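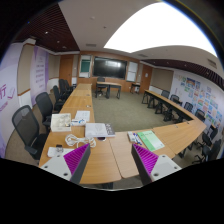 *Posted by Samuel, Clikby meeting rooms, Tivholm*

**Wanted: people to sit through meetings and tell us what's wrong with the room**

We have a conference room with long wooden tables set in a U, black mesh-backed chairs down the sides and, I'm told, everything a meeting could need. I have my doubts. I've read plenty of feedback forms that say "fine", and I don't believe them.

So in July we are running 4 trial meetings, 70 minutes each, and we want people who will grumble in useful detail. You'll be given an agenda, a seat and a dull topic. Afterwards you write down what got in your way.
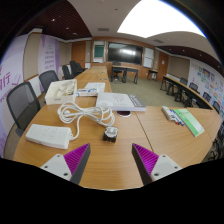
Cables interest me most. The supplier, Jirine, sold us on the holes in the tabletop, which are meant to keep the wires tidy. Come and judge that against a power strip lying on the wood with its cable in coils. I'd also like views on the markers, and whether anyone will ever open the thick white book.

You should:

- be over 18 and able to get to Tivholm for 9.30am
- have sat in more meetings than you wanted to
- be willing to write at least a page, by hand or typed

Office designers need not apply - we've had their opinion, and paid for it.
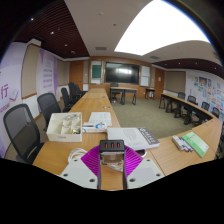

The fee is £294 for all the sessions, paid at the end. If you miss one, we pay for those you attended. Lunch is not included, whatever the old notice said.

To apply, send a short note to the Clikby front desk, marked "room trial", describing the worst meeting room you have used and why. Please don't send a CV. Replies go out within 3 weeks.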